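Bench notebook, glaze room
April, after lunch

Okay, picking this up again because I skipped the last session and my notes from before that are mostly arrows. The celadon on the Bramitz clay is still crawling. Same spots as before, inside the foot ring and up under the lip where the wall turns. I had convinced myself it was dust from the shelf, so this time I sponged every bowl twice and let them sit under a clean sheet overnight. Crawled anyway! So much for dust.

Teresa Paiva thinks it's the glaze going on too thick in the tight curves, and I'm coming round to her side. I've been dipping for a slow count because that's how I learned it, but the bucket has been losing water since winter (the lid has a crack, I keep meaning to tape it) and the slurry is a lot heavier than when I mixed it. Scratched through a dry coat with a needle and it was thicker than a dime at the lip. Way too much.

We use cookies to remember your preferences and see how the site is used. Accept all | Manage settings

So, batch 49. I weighed out a fresh dry mix, 2558 grams total, which is a silly number but it's what was left in the feldspar bag once I scaled everything else to match. Sieved it 3 times. The last pass left a little gritty crust in the mesh, pale tan, and I saved it in a yogurt cup in case it matters later. Added water slowly until it ran off my finger like cream and left the knuckle lines showing. I know that's not a measurement, Teresa, I know. I did a proper specific gravity afterward and wrote it on the bucket in marker, so go look at the bucket.

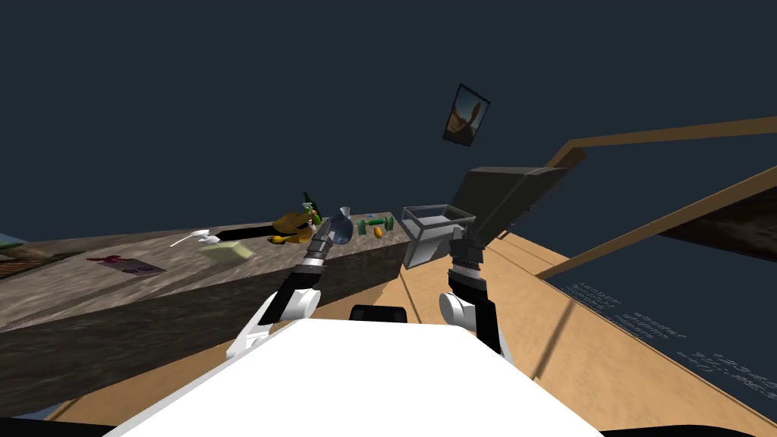
Test tiles, what I dipped

All of them are the Kenditz stoneware except for one row of Bramitz, since that's where the trouble is. I made the tiles L-shaped this time with a tight inside corner, pressed in with the edge of a ruler, so the glaze has somewhere to misbehave. Flat tiles have been lying to me for months.

Row A got a quick dip, in and out. Row B got my usual slow count. Row C got the quick dip but with the old bucket, stirred hard, no water added, so I can see whether it's the thickness or the recipe drifting. Row D is the Bramitz with the quick dip. I left 50 mm of bare clay at the bottom of each one because last time two of them ran and I spent an evening grinding the shelf. Never again, or at least not this month.

Already seeing hairline cracks in the dry coat on Row B, right in the corner, exactly where I'd expect. Rubbed half of them smooth with a fingertip and left the other half alone. Rows A and D look fine so far. Row C is powdery and comes off on your thumb, so please don't pick those up!

Kiln stuff

The Ivadari is free after the bisque load comes out. I want the tiles on the middle shelf, corners facing the peephole, with cones in front and behind. The top shelf has been firing cooler than the rest and I don't want to be chasing that as well. Slower climb at the beginning too, in case there's still damp trapped under the glaze.

Leitão called back about the whiting, by the way. They've switched to a finer grind, so our old notes may not line up with the new bag. I've put the new one on the lower shelf with blue tape on it. Don't open it until I've used up the old stuff on this batch.

Still to do: tape that lid, re-mark the ladle, and find out who has the good needle tool, the one with the cork handle.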